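How Old Photographs Were Made on Metal

Before phones, and before film, people already wanted pictures of their families. One kind of picture was made on a thin piece of iron. It is called a tintype. The name is a bit wrong, as there is no tin in it!

Imagine that you live in the small town of Urnstead, in the 1860s. A photographer comes with his wagon in November. Your mother puts on you your best collar, and you go together to his tent.

First, the photographer takes an iron plate which is painted black. He pours on it a sticky liquid called collodion. Then he goes in a dark place and dips the plate in a bath with silver in it. Now the plate can feel the light.

He must be quick. The plate has to stay wet until the picture is finished, so he carries it in a closed holder to the camera. You sit on a chair. Behind your head there is an iron stand, and it helps you to keep still. He takes the cap off the lens and counts: one, two, three, and so on up to eight. If you turn your head, you will have a face like a cloud.
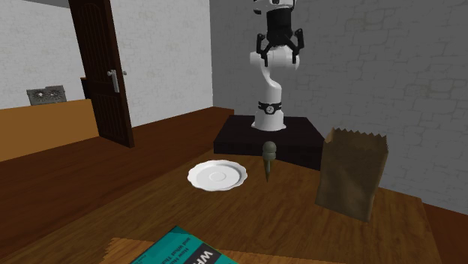 After this he goes back in the dark and pours another liquid over the plate, the developer. He washes it with water and puts it in a fixing bath. In the bath the gray picture becomes clear, and this is the part that everybody likes to watch. At the end the plate gets a coat of varnish against scratches.

A tintype has no negative, so there is only one of each. If you wanted four pictures, the photographer could use a camera with four lenses, and then cut the plate with scissors. The picture is also turned around, like in a mirror. A soldier's coat seems to be buttoned on the wrong side.

Our little museum in Hokbridge keeps 2,000 old photographs, and many are tintypes. You can ask Asmaa Ouali at the desk to show you the drawer with the children. Please hold the plates only by the edges.

Text: Gertraud Mösli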